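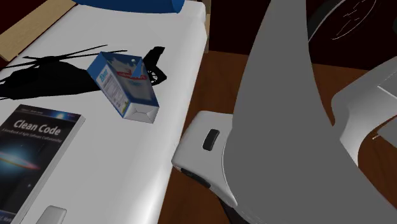 Chapter 4
Where Does It All Go? Sorting, Storing and the Stuff We Keep

I have a confession to make before we get going. While I was writing the first edition of this book, I lost the manuscript. It was on my dining table the whole time, under a seed catalog, two phone chargers and a casserole dish I'd been meaning to return since March. So please don't picture me writing this chapter from some spotless room with labeled jars. I'm in this with you!

In Chapter 3 we looked at how things come into a home: shopping, gifts, hand-me-downs, the free tote bag you didn't ask for. Now we follow them through the door and see where they land. Mostly they land on the nearest flat surface. Household managers (that's you, by the end of this course) call a surface like this a landing zone, and every home has at least one. Kitchen counters are the classic case. So are hall tables, the top of the dryer, and that one chair in the bedroom.

What makes a landing zone different from storage? I like to ask two things about any object I find on one. Does it live here? And if it doesn't, do I know where it lives? A toy left on the table overnight is easy if there's a toy shelf down the hall – you pick it up and walk. The trouble starts with things that have no home at all, like the spare key to who knows what, or the instruction booklet for the blender. I call these orphans, and you'll be meeting a lot of them in the exercises.

Some words you'll need

Landing zone: a surface where objects get put down on the way to somewhere else.
Home: the fixed spot an object goes back to after use.
Orphan: an object with no home.
Churn: how often an object gets picked up and used in an ordinary week.

Churn matters more than most beginners expect. When I was starting out I helped set up the kitchen at the Thibodeaux House, a shared home for college students, and I was so proud of my plan. Everything was grouped by type, with all the baking things together, all the pans together, all the mugs on one high shelf. It looked wonderful and it lasted 3 weeks. The mugs were the problem, of course. They were used all day long and they were the hardest things to reach, so they moved to the counter and stayed there, and pretty soon everything else came down to keep them company. High churn wants easy reach. I've never forgotten it, and neither did the students, who still had a stepladder parked in front of the stove when I went back to visit.

The case we'll follow

All through this chapter we'll use one household, the Isto Street apartment. It has four rooms, one closet and a long hallway that's too narrow for furniture. Our tenants own 200 objects that don't belong in a cupboard at the moment (the full list is in the back of the book, so go take a look if you enjoy that sort of thing, I certainly do). You'll sort them, find homes for the orphans and decide what leaves. There isn't one right answer. Two students in the same class can hand in very different plans and both can work, as long as each one fits the people living there.

Before you read on

Choose a landing zone in your own home and leave it alone for a day. Don't tidy it first! In the evening, write down what's on it, and next to each thing write "home" or "orphan." Bring the list with you, because we'll be using it in Section 4.1, where we start with the hardest group of all: paper.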